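# Pre-purchase inspection: two-arm laundry unit

Jul 22, 2023. Checked against the Birkora buying list, with my comments under each item. OK means fine to order, HOLD means ask first, NO means leave it out of the budget.

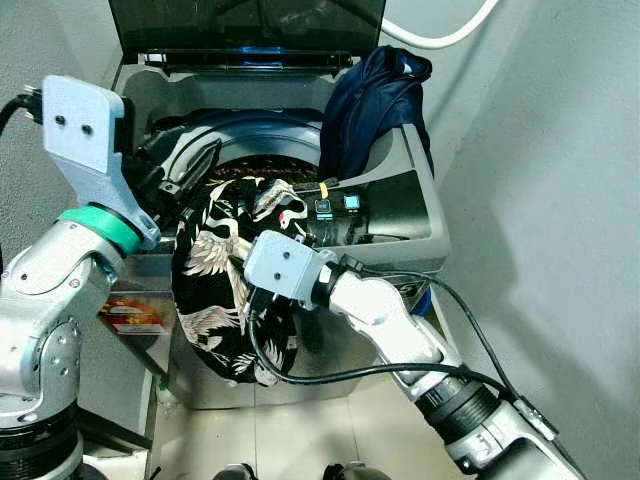

I've wanted to fill in one of these sheets for a laundry job for ages! Most of our earlier lists were for boxes and trays, which keep their shape. Clothes don't, so I have added a few lines of my own and crossed out the ones about pallets.

## 1. Space and access

- [x] **Clear floor in front of the washer.** OK. Tape the parking spot before delivery, and tape it again after the first mopping (ours at Jullby came up in a day).
- [x] **Lid opens fully and stays up by itself.** OK for a top loader. If your lid drops back, that is a repair to pay for first.
- [ ] **Room for a person to get past.** HOLD. Fine at Jullby, tight at Ivitau. Measure with the base parked and both arms out, please, and not from the drawing.
- [x] **Floor level and not slippery.** OK. Tile is all right if it is kept dry. Budget for a mat on the walking side only, never under the base.

## 2. Arms and grippers

- [x] **Two arms quoted as a pair.** OK, and I'd fight for this one. A single arm is cheaper, but big bunched-up things are so much easier to manage with two.
- [x] **No sharp edges on the fingers.** OK. Run an old pair of tights over them. If it snags, send them back.
- [ ] **Spare fingers in the price.** HOLD. Michalski quoted for 2 sets, then left them off the second version of the quote. I've asked for them back on.
- [x] **Bolts marked with paint after tightening.** OK. Takes minutes and makes the weekly look-over so much quicker.
- [ ] **Splash cover for the wrists.** HOLD. I'd love to see these as standard. Nothing wet goes through the arms until we have the supplier's answer in writing.

## 3. Cables and hoses

- [ ] **Arm cables can't catch on lid, drum or clothing.** HOLD. Move each arm through its full reach by hand, power off, and watch the slack. Clips are cheap, so put a bag of 10 on the order.
- [x] **Water hose out of reach of both arms.** OK at Jullby. Check again if the washer gets shifted, even by a little.
- [x] **Separate sockets for washer and robot.** OK. No extension leads. Ivitau needs an electrician, and that goes under building work, not equipment.

## 4. Stopping it

- [x] **Stop button within reach of the person watching.** OK. Tested from both sides.
- [x] **Arms hold still when stopped.** OK. Try it with something heavy in the grip, such as a soaked bath towel hung on by hand in a bag. A dry sock proves very little.
- [ ] **Washer cannot start while a gripper is in the drum.** HOLD. This is the big one! Until there is a proper interlock, a person starts every wash and the arms go home first. Do not sign the order without a price for it.

## 5. Clothes used for trials

- [x] **Mixed bag of fabrics.** OK. Ask for shiny, slippery, thick and printed, and some dark ones too. A dark garment in a dark drum is a lovely hard test.
- [x] **Pockets emptied.** OK. Coins, tissues, the usual.
- [ ] **Long cords and straps.** NO for now. Leave dressing gown belts out of the first month.

## 6. Money

| Item | Status | Comment |
|---|---|---|
| Interlock | HOLD | Quote due from Michalski |
| Spare fingers | HOLD | See section 2 |
| Cable clips and floor tape | OK | From petty cash |
| Small repairs, first year | OK | 1000 set aside |
| Second washer | NO | Look again in January |

Training isn't in the table. Birkora include a day of it, and I'd happily pay for another, as the evening staff always miss the first.

## Result

23 lines on the original sheet, and the ones I dropped are listed on the back. Jullby can go ahead once the interlock is priced and the section 2 and 3 holds are cleared. Ivitau waits for the electrician and a fresh measurement of the gangway.

Next check: same sheet, same washer, with the clips fitted.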